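**Dallov winter porter, is it worth the price?**

**hopyard1392:** Picked up a bottle of the Dallov winter porter in November. Lots of roast, some licorice, thin finish. I'd take Wallico's porter over it. Pictures from my end: 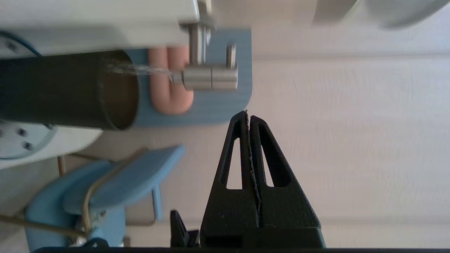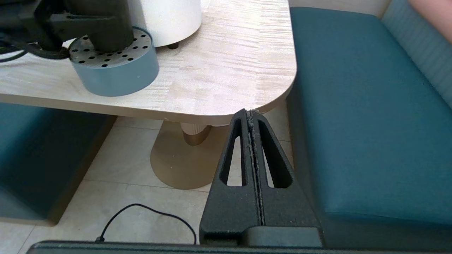
*Black gripper, fingers closed, in both. The table corner is in the second one.*

**bevan_lowther:** Thin? Mine was close to chewy. How cold did you drink it?

**hopyard1392:** Straight from the fridge.

**bevan_lowther:** Give it half an hour on the counter. I had two that way and the licorice dropped back a lot.

**Danica Urban:** I don't think temperature fixes it. I had it on tap at Huvance, plenty warm, and it was still watery at the end. The smell is great — the rest doesn't keep up.

**bevan_lowther:** Tap and bottle aren't the same beer in my experience. Huvance pours everything flat.

**Danica Urban:** They pour the Tamihana stout fine.

**maltbin2172:** I paid 10 dollars for one bottle. Decent, but I won't buy it again at that price.

**hopyard1392:** Tried another one warmer. Better, more chocolate. Still thin — still prefer the Wallico.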